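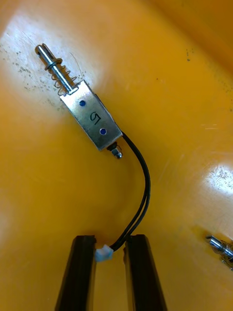
What do I need to check on a secondhand push-pull solenoid before I wire it into anything?
Slide the plunger by hand first, then measure the coil resistance, then give it a short burst on a bench supply with a current limit set. If it drags or grates when you push it with your thumb, there's no point getting as far as the electrics.

Bench & Bodge forum > Electromechanical > Sorting a box of old solenoids
Started by pipkin_sparks, June, 7.40 pm

pipkin_sparks wrote:
So that's the short version I was given last time I asked, and it's served me well, but now I've got a whole box of the things and I'd like to do it properly. They came out of a vending machine refurb place in Prullby that was clearing its shelves. Open frame type, steel bracket, spring on the plunger, nut on the back end. No part numbers on most of them. Someone before me has gone through with a marker and written on a few, and the one I had out on my yellow tray tonight has either a 5 or an S on it. Could be 5 volts? Could be S for scrap?! I'd love it to be a voltage but I don't want to cook it finding out.

The plan is to use them for a drop-latch on a set of workshop drawers. Any thoughts welcome.

gatepost90 wrote:
Don't trust the marker. I bought a lot of used ones years ago, all numbered, and I spent an evening convinced the numbers were voltages. They were bin numbers. Measure the coil and work from there. Start at a low voltage, creep up until it pulls in smartly, and feel how warm it gets after a minute or so.

mossy_tin wrote:
Could just as easily be S for spring return, if they had some with springs and some without. Or a batch. Or somebody's initial. I'd clean it off with a bit of isopropyl once you know what it really is and write something useful on there instead, like the resistance.

pipkin_sparks wrote:
Oh I like that, resistance on the frame. Doing that from now on.

Another thing - there are two blue dots on the face of that one, one towards each end. Rivets? Mounting holes with something in them? I've not poked at them yet.

gatepost90 wrote:
If they're tapped holes they may have threadlock in them, lots of it is blue. Try a cocktail stick. If it's solid and flush, leave it alone and mount the thing some other way. I wouldn't go drilling anything out with the coil that close behind.

ohmward_bound wrote:
I'll disagree a bit with gatepost on creeping the voltage up. It tells you where it pulls in with no load, and then you fit it to your latch and it just sits there humming to itself. Put the real load on first. I did a cupboard lock with a Fujimoto one out of a ticket machine and it was lovely on the bench, absolutely useless on the door. Had to go up a size.

gatepost90 wrote:
Fair, but you don't want to be bolting unknown coils to things either. Bare first, loaded second. And if it's humming you were feeding it AC, surely?

ohmward_bound wrote:
It was a rotten wall-wart with next to no smoothing, so yes, near enough AC. I take the point. I still say the load matters more than people think.

mossy_tin wrote:
Going back to the mechanical side. Have a good look at the spring and the little ring near the tip that keeps it on. If that ring is bent or has walked along the shaft then your spring is pushing against nothing much and the plunger won't come back out cleanly. Pull the spring along a bit and see it return. Wipe the shaft dry with a lint-free cloth, and please don't oil it, oil picks up fluff and then you've got felt in your solenoid.

pipkin_sparks wrote:
Fluff, ha. There's a hair or a strand of fine wire or something lying right by the coils of the spring on mine. I'll have it off with tweezers before I power anything.

The slot in the end of the plunger, what would normally go in there? I was thinking a flat bit of brass with a pin across.

mossy_tin wrote:
A flat link in the slot is just the job, if there's a cross hole for a pin. If there isn't you'll have to drill one, and go gently, the shaft wants to stay straight. Leave the link some slop so it isn't pulling sideways.

latchkey_lou wrote:
Jumping in as I've done drawers! Use the solenoid to release the latch and let gravity or the spring do the holding. Mine are only powered for a second at a time and they don't get warm at all. I tried it the other way round first and it was like having a hand warmer in the cabinet. Also put a diode across the coil or you'll be replacing your transistor (ask me how I know). Ustden do a cheap timer board if you don't fancy coding anything.

ohmward_bound wrote:
Seconded on the diode. Stripe to positive.

pipkin_sparks wrote:
Brilliant, thank you all. Gravity latch it is. First coil reads 90 ohms, so I'll write that on it and start at 6 volts with nothing attached, then do it ohmward's way with the latch on. Anyone know if the nut on the back is for mounting or for setting the stroke?

gatepost90 wrote:
Either, depending on the maker. Undo it a turn and see if anything inside moves with it. Mark where it was first.

Thread viewed 1,465 times
Bench & Bodge forum, hosted in Trondville | Contact the moderators | Copyright remains with individual posters | Back to top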